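Ticket 786: Grip pads worn on hand-held gripper, when do we replace them?
Queue: Erneck workshop, equipment and good practice 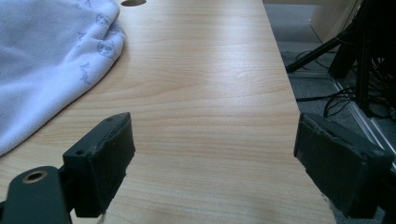

First message

Hello all, and sorry in advance for the length of this one, I do tend to go on.

I'm on the cloth folding task this week at the Disley desk, and before I started I went through the pre-session checklist the way we all agreed to in July. Everything was fine until I got to the line that says "pads in good condition." Well, what is good condition? Both pads on this gripper have rough edges, and the one on the left has a few pale fibers hanging down under it. The right one looks scuffed across the face and ragged at the top and bottom. I could talk myself into passing it or failing it depending on how much coffee I've had!

I looked in the Hulau practice guide and it only says to inspect the pads "regularly." So I have two questions. Do I swap these now, and can we please write down something a person can use on a busy morning?

Reply from Venla Karppinen, 30th August

Thank you for writing this up so carefully, and please don't apologize for the length, I would much sooner read a long ticket than guess at a short one.

Let's take the fibers first. They could be lint from the cloth (that fleecy kind sheds like a cat) or they could be coming out of the pad backing. I can't tell which from here, so would you give them a gentle tug with tweezers? If they come away freely, it's lint. If they pull at the pad, stop and put the gripper aside with a red tag on it.

Then close the jaws slowly and look at how the pads meet. Frayed edges by themselves are not a fail under our rules. A pad that is lifting, or that has gone smooth in the middle where it does the holding, is a fail every time, even if you only have one more fold to do. And if one pad needs changing, change both, so the two sides keep the same grip.

While you're there, I'd also love for you to look at the floor to the right of the desk. The cables under the black stand are looped over each other on the carpet, and section 7 asks for them to be gathered and kept clear of where anybody walks or stands. I know it isn't what you asked! But I caught my own heel on one of those loops back in the Kawaguchi room and I've been a terrible nag about it ever since.

Follow-up from reporter

Not a nag at all, I should have caught that myself.

Fibers: came away with no pull, so lint. I wiped both pads with a dry brush afterward.
Pads: closed the jaws three times. They meet evenly and neither one is lifting. The left is fine in the middle. The right has a shiny patch, smaller than my little fingernail, but it's right where the cloth gets held.
Cables: gathered with a strap and moved back behind the stand.

Going by what you wrote, the shiny patch makes it a fail, so I've fitted a new pair from the drawer. The log sheet had the old pair down for some 700 grasps, if that helps anyone plan their spares.

Reply from Venla Karppinen

It does help, thank you, and yes, you made the right call. I wouldn't turn that number into a limit yet, as cloth and cardboard wear a pad very differently, but do please keep writing it down.

I've changed the checklist line. It used to read "pads in good condition" and it now reads:

Brush off lint. Close jaws and check that pads meet evenly. Replace both if either is lifting, torn through, or shiny in the middle. Frayed edges: note it and carry on.

The Hulau guide will get the same wording when I next have it open. If it reads oddly to you, say so here and I'll fix it. I'm leaving the ticket open until the new pair has been through a full session.

Status: pads replaced, checklist updated, waiting on session log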